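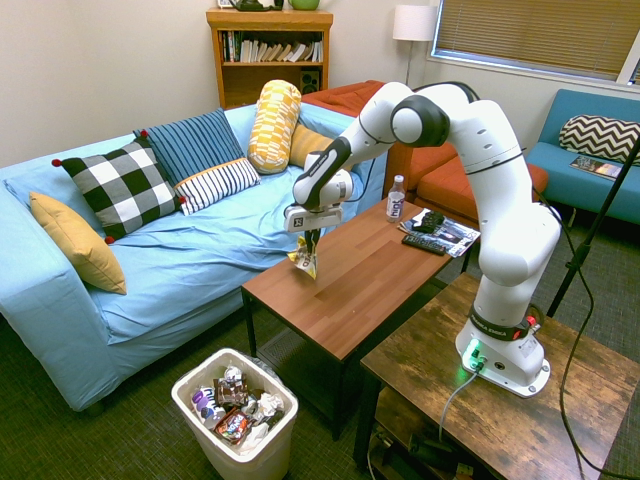 Mebrat Wako
Living room reset, evening edition. I'm doing one room a day through October and this is the one I kept putting off. Posting as I go.

Mebrat Wako
Rubbish goes first, always. Snack wrappers, receipts, the bits of card from parcels. I take a bag round the whole room before I straighten a single thing, otherwise I end up tidying round the rubbish.

Mebrat Wako
Coffee table next. The list for tonight was one wrapper, one water bottle, the magazines and two remotes. Not bad for us. In the summer you couldn't see the wood.

Mebrat Wako
The remotes live on top of the magazines. I tried a tray, then a basket, and both filled up with batteries and hair ties within a week. A stack of magazines is flat and nothing else stays on it.

Mebrat Wako
Magazines: I keep the current ones and pass the rest to Yeshi Workneh downstairs, who does collage with her class. She prefers the glossy ones. If yours are in good nick, ask at your local school before you put them in the recycling.

Mebrat Wako
Wiping the table. Damp cloth along the grain, dry cloth straight after. I used to use a spray polish and it left a film that showed every fingerprint on the reddish-brown top. Haven't bought any since spring.

Mebrat Wako
Now the blue sofa. The cover on it wrinkles if you so much as look at it. I pull it off completely, shake it out of the window and put it back on from the left arm across. Tucking it in while it's still on the sofa takes longer and looks worse.

Mebrat Wako
Someone asked where the cover came from. It's a Mesdale one, the light blue. It washes well at 30 but I wouldn't tumble dry it – mine came out a bit short on one side and I've been hiding that side at the back ever since.

Mebrat Wako
Cushions. Yes, there are a lot. Mustard one against the left arm, the black and white check with the red pompoms next to the stripes, and the yellow and white bolster stood on its end. It rolls off if I lay it down.

Mebrat Wako
The pompom cushion can't go in the machine. I do it in the sink with a bit of washing-up liquid and dry it flat on a towel. Two pompoms have been sewn back on already.

Mebrat Wako
The rust-orange sofa got a quick hoover and that's all. It's the one people sit on least, so it mostly collects dust and the odd coat.

Mebrat Wako
Last job is the floor under the coffee table. It's dark under there and easy to skip. I use the narrow nozzle and go in from both ends.

Mebrat Wako
Finished at ten past eight, 24 minutes including the sofa cover. Hallway tomorrow – mainly shoes.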